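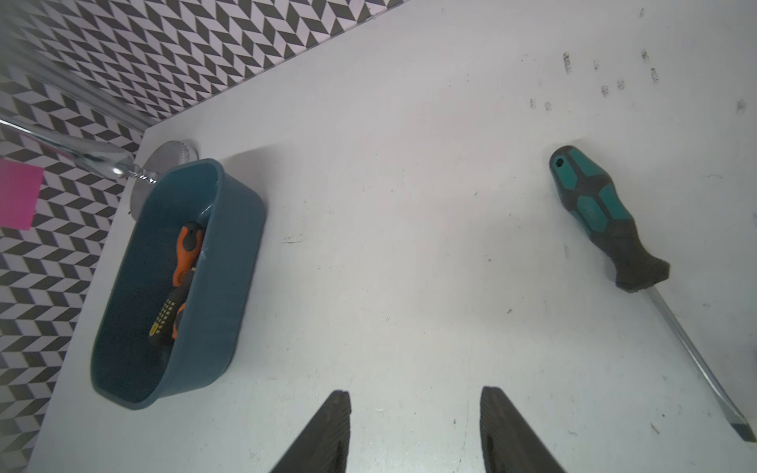

Counting Sacks: A Winter of Supply Rules in Branudeck

Most fantasy games have rules for food, and most tables stop using them by the third session. Florencia Villalba's table did the same for years. Her players wrote "rations, one week" on their character sheets, and the week never ended.

Last December she started a new campaign, Branudeck, with a rule that supply would be the main thing the players had to manage. Thirteen sessions later the rule is still in use, though it isn't the rule she began with.

Branudeck is a river country with one good road. The players run a trading company out of Hinder, a walled town at the south end. Their goods go north to Eberhard, a mining camp that grows nothing and pays well for flour, lamp oil and rope. The trip takes four days in summer. In winter it takes as long as the weather tables say, and the weather tables are unkind.

"I wanted the road to be the dungeon," Villalba says. "You go in with a certain amount of stuff and you have to decide when to turn around."

The first version was a ledger. Every item had a weight in pounds, every mule had a limit, and every person and animal ate a listed amount each day. Villalba built a spreadsheet for it. The first caravan left Hinder with 1183 pounds of cargo, and it took most of an evening to get it out of the gate. Two players enjoyed this a great deal. The other three talked about something else until it was done.

She dropped the ledger after that trip and went to sacks. A sack is a day of food for the whole company, or a load of trade goods, or a bundle of tools. A mule carries five. A wagon carries more but can't leave the road. Players mark sacks on index cards, one card per animal, and when a mule goes into the river its card goes with it.

The sack rule made loading quick, but it brought a new problem. Because one sack fed everybody, hiring more guards cost nothing in food. By the second caravan the company was traveling with a small army. Villalba tried a surcharge for every few hirelings, which the players kept forgetting, and so did she. What she settled on was a size for the company as a whole. A small company eats one sack a day, a middling company two, and a large company four. The breakpoints are printed on the back of the mule card.

Bandits changed too. In the early sessions they attacked, lost and ran, as bandits do in most games. Under the supply rules they have little reason to fight. They want the mules. A raid is now settled with a single roll against the company's watch, and the result is given in sacks lost. Full combat happens only if the players go after them, and chasing thieves into the hills uses up a day, so it uses up food.

The best trip so far was also the least profitable. The company was two days short of Eberhard when a storm closed the pass. They had three sacks of their own food left and a full load of flour that belonged to the buyer. Half the table wanted to eat the cargo and pay the penalty. The other half wanted to kill a mule, leave its load under a cairn and come back for it in the thaw. They argued for most of an hour and killed the mule. When they returned for the cairn, it had been opened, and finding out who opened it took up the next two sessions.

That thread led to Kiven, a hill settlement Villalba had put on the map as a name with nothing behind it. It is now the company's second market and its main headache. Kiven doesn't use coin. It trades in favors and salt, and the favors are written on a sheet the players keep in the same folder as the mule cards.

There are parts she isn't happy with. Spoilage has been through several drafts and still comes down to a die roll that everyone dislikes. Magic is a bigger gap. A spell that makes food would end the campaign, so she cut it from the lists before play began, and one player has asked for it back more than once. Villalba has offered a version that turns one sack of anything into one sack of bread, badly. The player is thinking about it.

Healing also had to slow down. If a wounded guard is fit again by morning, waiting costs nothing. In Branudeck a serious wound takes a week of rest, and a week in camp is seven sacks for even a small company. Players who used to charge at everything now send somebody up the hill to look first.

Villalba plans to write the rules up as a short booklet once spoilage is fixed. For now they fit on two sheets of paper and the card backs. The company is in Hinder waiting for the river to drop, with eleven sacks of salt it can't sell and a favor owed to Kiven before the first snow.

Related articles
Mule Cards and Other Handouts Worth Printing
Weather Tables for River Country
Running a Town Without a Map
When the Players Want to Hire Everyone
Slow Healing: Three House Rules Compared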